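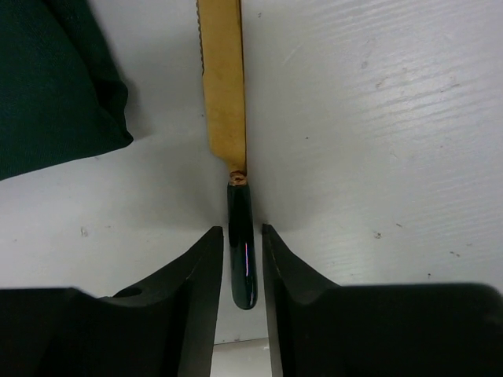 Ticket 528: Dorkorora dishwasher, gritty film on everything, code 13 on longer cycles

Reading time: 5 minutes
40 shares

Opened: 11th November
Opened by: Catalina Lagos
Location: Platlow, upstairs kitchen
Status: Closed, see last entry

Reported problem

Glasses come out cloudy with a gritty film. Plates feel sandy when you run a thumb across them. Quick wash finishes fine. The normal and heavy cycles stop partway and show code 13, which the Dorkorora booklet lists under "water circulation" with no further help. Turning the machine off at the wall clears the code until the next long cycle.

Also reported, low priority: a gold-colored table knife with a dark green handle has some darker, coppery patches on the collar where the blade meets the handle. It went through the machine plenty of times, so I'm noting it. No idea whether it's connected.

I love this machine and I want it back to its old self, so I'm going to log every single thing I try. If you have the same model and the same code, I hope this saves you an afternoon!

Entry 1. The obvious stuff

Pulled out the bottom rack and took a flashlight to the tub. Spray arms both spin freely by hand. Door seal wiped down (it was grubby at the bottom corners, go look at yours). Salt was low but not out. Topped it up, put the cap back on good and tight, ran a rinse to flush any spilled salt.

Ran the normal cycle with the racks empty. Code 13 again, 40 minutes in.

Entry 2. Filter

The filter on this model is a two-piece thing, a cup that twists out and a flat mesh plate underneath it. I clean the cup often. I had never once lifted the flat plate. I didn't know it lifted!

It lifts. You tilt the back edge first and it slides toward you. Under it was a layer of gray sludge with a few lemon seeds in it, and I was thrilled, I thought I'd cracked the whole case right there. Scrubbed it with an old toothbrush and dish soap until I could see daylight through every part of the mesh.

Normal cycle, racks full. Code 13 did not come up. Film on the glasses exactly as before.

So that's half the ticket, maybe. Leaving it open.

Entry 3. Is the film detergent or is it minerals?

This is my favorite test and it costs nothing. Take one cloudy glass and stand it in plain white vinegar for a few minutes, then rinse it. If the cloud goes, it's mineral scale from hard water. If the glass still looks foggy but feels smooth, the glass may be etched and you're stuck with it. If it feels slippery or chalky and wipes off with a wet finger, look at your detergent.

Mine wiped off with a wet finger, before it even got near the vinegar. White powder, slightly gritty. Detergent!

Entry 4. The tablets

We switched to Jamby tablets in May. I'd like to be clear that they cleaned beautifully all summer, so I wasn't ready to blame them. I dropped one in a measuring cup of hot tap water and left it. It broke up nicely, just a little cloud at the bottom that went away with a stir.

Then I tried the same with cold water. It sat there like a pebble. The outside went soft and the middle stayed hard as chalk.

So what if the machine isn't getting warm enough on the long cycles?

Entry 5. Water temperature

Opened the door partway through the main wash (stand back, steam) and there was no steam. None. The inside of the door felt barely warm. Did it again the next evening at the same point in the cycle, same result.

Then I ran the kitchen faucet until it was as hot as it gets, started a quick wash right after, and that load came out lovely. Our machine is hooked up to the hot line, so quick wash had been getting by on whatever the faucet line delivered. The long cycles depend on the machine's own heater a lot more.

I was dancing around the kitchen at this point. It all fits!

Entry 6. Call to Subramaniam

I do filters and seals. I don't do anything behind the kick plate, and please don't either unless you know your way around wiring. Called Subramaniam, who serviced the machine last time, and read them the entries above over the phone. They liked the tablet-in-a-cup test. They asked two things I hadn't checked:

- whether the code came up sooner when the load was heavier
- whether the drain hose had a high loop under the sink

First one, no, it made no difference. Second one, I had to go and crawl under there. The hose had slipped off its hook and was lying along the cabinet floor. I hung it back up and zip-tied it. They said a low hose can let dirty water find its way back into the tub, so it was worth fixing whatever else was going on.

Visit booked.

Entry 7. Visit

Heater tested and found dead. Replaced. While the panel was off they also cleared a clump of half-melted tablet out of the pump area, and that clump is their best guess for code 13. My filter scrub probably helped the water along enough to keep the code away for a while — the real blockage was further in.

The visit ran to 2 hours, most of it getting the machine out from under a counter that was fitted very snugly around it.

Entry 8. After the fix

Heavy cycle, full racks. Steam on opening. Glasses perfectly clear, and I held every one of them up to the window. Plates squeak. No code.

Repeated on the normal cycle with the greasiest roasting pan I own in the bottom rack. Still no code, and the pan was clean right into the corners. I'm so happy with it.

Entry 9. The knife

Asked about the patches while I had somebody knowledgeable in the kitchen. They couldn't tell me what caused them and neither can I. The cutlery with the gold finish is getting washed by hand from now on, and I've stuck a note inside the cupboard door to say so. Not counting this one as a machine fault.

Settings I'm leaving it on

Salt dial one step up from the middle. Rinse aid on low. Run the kitchen faucet hot before a quick wash. Flat mesh plate comes out whenever the cup does. Staying with Jamby, they did nothing wrong.

If your code is the same but your tub is properly hot in the main wash, skip ahead to the pump and leave the heater alone. Post your results below, I read all of them and I'd really like to hear from anyone with the narrow version of this model.

Closed by: Catalina Lagos
Resolution: heater replaced, pump area cleared, drain hose rehung

13 comments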